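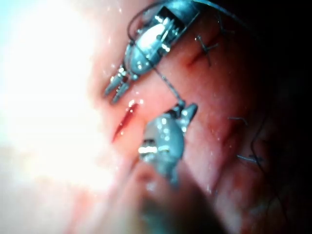 Gellham Community Board > Home & Garden > Sourdough starter gone quiet

marla_bakes
March 27, 2020
Hi everyone, I hope you're all keeping well. I started a starter 11 days ago with plain white flour from the Haslam store, and for the first few days it was the liveliest thing in my kitchen! Bubbles everywhere, and it climbed right up the jar. Then it went flat and it's been sulking ever since. I feed it every morning, equal flour and water by weight, and it smells a bit like nail polish. Is it dead? I've gotten fond of it and I'd hate to throw it out.

oldstoneoven
Not dead, dear. The early rush is the wrong crowd of bacteria having a party, and then things get too sour for them and they quit. Your yeast is still moving in. The nail polish smell is hunger. Feed it twice a day, swap a third of the white flour for rye, and put it somewhere warmer. Mine lives on top of the refrigerator, next to the radio.

Parel_Pete
I'd disagree about feeding twice a day, with all respect to oldstoneoven, whose rolls I have eaten and would happily eat again. If there's hardly any yeast in there yet, you just water it down each time. I'd leave it be for a day and a half, give it a good stir whenever you pass by, and only feed it once you see some life. I killed two starters by fussing over them before I learned that. 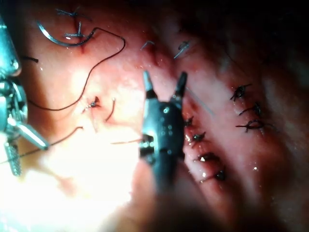 The other thing is water. Ours over in Parel comes out of the tap smelling like a swimming pool, so I let a pitcher stand on the counter overnight before I use it. My wife thinks I'm imagining the difference and she may be right, but it costs nothing – and the bread has been good.

oldstoneoven
Pete, you and I have been around this block before! Hungry is hungry. If it smells like solvent, it wants dinner. I'll agree with you on the stirring, though.

Kelly Fothergill
I got mine from my aunt Asa, who has kept hers going since one cold November when I was in grade school, and she does neither of those things. She keeps a spoonful, feeds it when she remembers, and bakes wonderful bread. Marla, if yours doesn't come around I'd be glad to leave a jar on your porch. I have so much of it that we've had pancakes all week.

marla_bakes
You are all so kind. I've split it into two jars, one for Pete's way and one for oldstoneoven's, with rye in the second. Kelly, I may take you up on that jar, and the pancake recipe too if you don't mind typing it out!

Kelly Fothergill
Of course. One cup starter, one egg, a spoon of sugar, a pinch of salt, a little melted butter, and half a teaspoon of baking soda right at the end. Use a bigger bowl than you think you need.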